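Drarkstead Robot Club: Questions We Get Asked

When do you meet?
Saturday mornings, 10 until the biscuits run out. The door code changes every October and we always forget to tell people, so knock.

Do I need to know how to code?
No. You need to be able to sit still while someone else's code runs. The coding comes later, usually in the week before a competition.

How old do I have to be?
14 or over. Younger brothers and sisters may watch, and generally have opinions.

What does it cost?
£4 a session, or £5 if you want tea as well. The tea is not good value.

What is the Nivholm Cup?
Our yearly contest against the Clekico and Rezaei clubs. Each team's robot has to pack a bag with shopping, against the clock, with no human hands on the table. The top score so far is 1737. Ours is 1032, and we would rather you didn't bring it up in front of Clekico.

Why is the practice shopping all snacks?
The rules say "light packaged goods", and we are the ones who have to buy them. Crinkly wrappers are also a fair test for robot fingers. So is a zip pouch, which lies flat and gives a hand very little to get hold of. 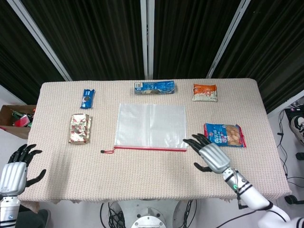 Tablecloths are allowed under the rules, provided they stay put for the whole round. Ours is a knitted one and the pouch is see-through, a pairing we chose before thinking about it much.

Can I eat the practice items?
After the last run of the day. Please check with whoever is driving first.

Can my parents stay?
Yes, on the chairs by the door. They will be asked to hold a cable.

How do I join?
Turn up twice. We'll find you a form on the third visit.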